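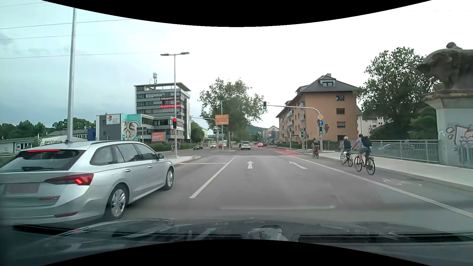
Sweeping the gutters only moves the dirt to the next street, a resident of Indness wrote to us before the first sampling round, and the drains on her block fill up at the same rate whether the truck comes or not. Her message was one of several along the same lines. It was useful because it stated a claim that could be tested with a dustpan, a set of sieves and a drying oven.

Gutter Sediment and Storm Drain Loading on the Indness Road
Student project report, Environmental Engineering Lab
By the Cullance project group
July

1. Purpose

The project measured how much loose sediment collects along the curb between street sweepings, what size the particles are, and how much of the material is likely to reach the storm drain system during ordinary rain. A second aim was to compare two low-cost ways of collecting the sediment, as the vacuum sampler used in earlier student work at Cullance was out of service for most of the term.

2. Sites

We worked at 3 sites along the same road. Site A is next to a bus stop, with a steep curb and a mature tree line. Site B is in front of a row of shops and has the heaviest parking turnover. Site C lies on the approach to the Resteda storage pond, where the road levels out and water stands after rain. All three drain to the pond through the same pipe.

Each site consisted of a strip of gutter marked with chalk at both ends. The strip ended just short of a drain inlet, so that material already sitting on the grate was excluded. Inlet material was bagged separately and is not included in the totals.

3. Collection

Dry sweeping was done by hand with a stiff brush and a metal pan. The strip was brushed once in each direction, the pan was emptied into a paper bag, and the bag was labeled with the site letter and round. Leaves and litter were removed by hand before weighing. Cigarette ends were treated as litter.

Wet collection was done on the neighboring strip. A measured volume of tap water was poured along the gutter and recovered at the lower end with a sponge dam and a hand pump. The recovered water was left to settle overnight and the clear water was drawn off. This method is slow and cold work, and two people are needed at the dam.

Sampling was done early in the day, before the curb spaces filled. Where a parked car covered part of a strip, the strip was skipped and sampled in the next round. Site B was affected most.
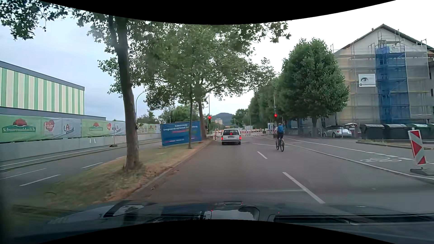

Samples were dried at low heat until two successive weighings agreed, then passed through the sieve stack. The top sieve had an opening of 2,000 micrometers. Everything held on it was recorded as gravel and set aside. The material that passed was split into coarse sand, fine sand and silt, and the silt fraction was weighed on the analytical balance with the draft shield closed. Organic content was estimated by loss on ignition for the fine sand and silt only.

4. Results

The dry mass collected over all rounds came to nearly 4,000 grams. Site C gave the largest share and Site A the smallest, although Site A had the highest organic content by a clear margin. Coarse sand was the largest fraction by mass at every site.

The two methods agreed well for coarse sand. They did not agree for silt. Wet collection recovered consistently more of it, and the difference was greatest at Site C, where the pavement surface is worn and the open texture holds fine material that a brush passes over. If dry sweeping alone had been used, the silt load at Site C would have been underreported in every round.

Conductivity of the settled water was also read, mainly as a check on the wet method. The highest reading was 800 microsiemens per centimeter, at Site B. We do not have an explanation for it. Washing water from the shop fronts is one possibility, but no sample was taken that would confirm this.

Sediment mass was lower immediately after sweeping at Sites A and B. At Site C there was no clear change. The sweeping truck follows the curb line closely on the straight part of the road, but the gutter at Site C sits below the level of the adjoining pavement and the brush may not reach the bottom of it. The resident's claim is therefore supported for one site and not for the other two.

5. Sources of error

Wind was not recorded. On at least one morning it was strong enough to lift fine material out of the pan, and that loss is not corrected for. The chalk marks washed off between rounds and were redrawn from a tape measurement taken from the inlet, which introduces a small error in strip length.

One bag from Site A split in the oven. The contents were recovered from the tray, but some mixing with residue from an earlier load is likely. The result was kept and flagged in the data table.

The balance used for the coarse fractions was replaced partway through the term with a Nuchit bench model. Both were checked against the same reference mass, and no adjustment was made.

6. Discussion

Most of the mass is sand, but most of what matters for the pond is silt – it carries the bound metals and it does not settle in the inlet sumps. A sweeping schedule judged by the weight of material in the truck will look effective even when the fine fraction is left behind. For the Indness road we would suggest that the sump at Site C be emptied more often and that sweeping at the other sites be left as it is. No cost estimate was made. 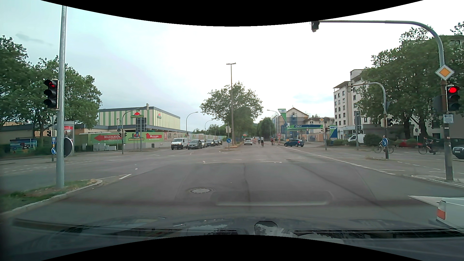 Emptying the sump more often treats the symptom, according to a written remark on our draft, and resurfacing the gutter at Site C would give the brush something flat to work on. We accept the point. Resurfacing was outside the scope of the project, and we had no data on how quickly a new surface would wear back to the present texture.

Further work should repeat the wet method with a longer settling time and should include at least one round directly after heavy rain. The metals analysis planned for the silt fraction was not completed, and the dried samples are stored in the lab in sealed jars, sorted by site.

Comments

Did you rinse the brush between strips? We had carryover problems with the same setup.

Reply from the project group: It was tapped out and wiped, not rinsed. A wet brush held on to the silt.

I live near the pond and the smell in summer is worse at the pipe end. Would that be the leaves from the bus stop?

Please put the data table up as a separate file. The fraction masses by round would be useful for our report on the Resteda inlet.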